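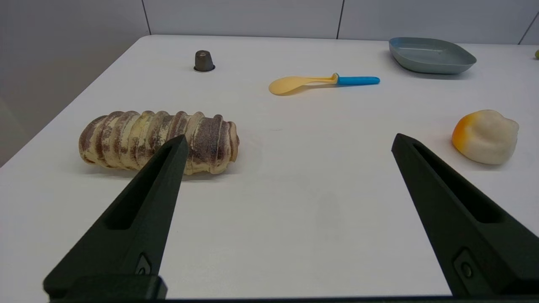 Do the finger screws really need checking every time, a reader asked under my November post, or are you just being fussy? Bit of both, I'd say. I went a whole month without touching them once and nothing fell off. Then I spent an afternoon blaming the camera calibration for something that was a slightly wobbly finger, and I've been fussy ever since.

So, as I promised in the comments, my routine for the Prurnmont cell, in the order I do it (which isn't the order in the manual, sorry).

Fingers first, with the arm powered down. There's one screw in a little pocket low down on each finger, and I give it a gentle nip with the short hex key. Gentle! The fingers are tapered and the tips are what you care about, but all the movement comes from the bottom end, so a tiny bit of slack down there looks enormous by the time it gets to a spoon handle. I hold the tip and waggle it sideways. If I can feel anything at all, off it comes and I clean the seat before it goes back on. The long slots collect crumbs and fluff, and an old soft toothbrush gets most of it out.

Then the wrist camera. I wipe it with a lens cloth, power up, and open the live view before doing anything clever. What I want is both fingers coming up from the bottom corners about equally, with a nice wide bit of table between them. If one of them is creeping further in than the other, I go back to the screws. I used to start by fiddling with the camera bracket and that was a waste of a lot of evenings.

The table gets a wipe too. White was my choice and I do regret it slightly – it shows every mark, and the pale things don't stand out from it much. The lumpy white bun with the yellow end is the worst for that. The blue spoon handle you could find from across the road.

After that I put the test things out. I've stopped being precious about where they go, as long as there's a clear patch in the middle for the first slow close. The bread goes near the front on the left, the little metal capsule stands up on its own towards the back, and the slate-blue dish goes over to the right. I like having the capsule because it's so small. A finger that's a bit out might still manage a big ribbed loaf, but the capsule is a lot less forgiving.

Now the slow close. I run it at 2 per cent speed with a hand near the stop button and listen. On ours the motor current normally sits under 52 on the Cudero readout (it's a percentage of the limit), and the one time it went up to 76 I had a bit of grit in the slide. Brush, wipe, try again, fine.

Last job is writing it all in the notebook. I tried the Tosness app for a while and kept forgetting my password, so paper it is. Date, screws, camera, current, anything odd. The whole thing takes me almost 2 cups of tea.

Somebody else wanted to know whether Cunha pads would fit over these tips. I haven't tried them. They look too wide to me, and I'd worry about them hiding even more of whatever's near the tip from the camera, but if you've got a pair on yours please leave a comment and tell me how you got on. I'm doing the cable clips next, once the new ones turn up.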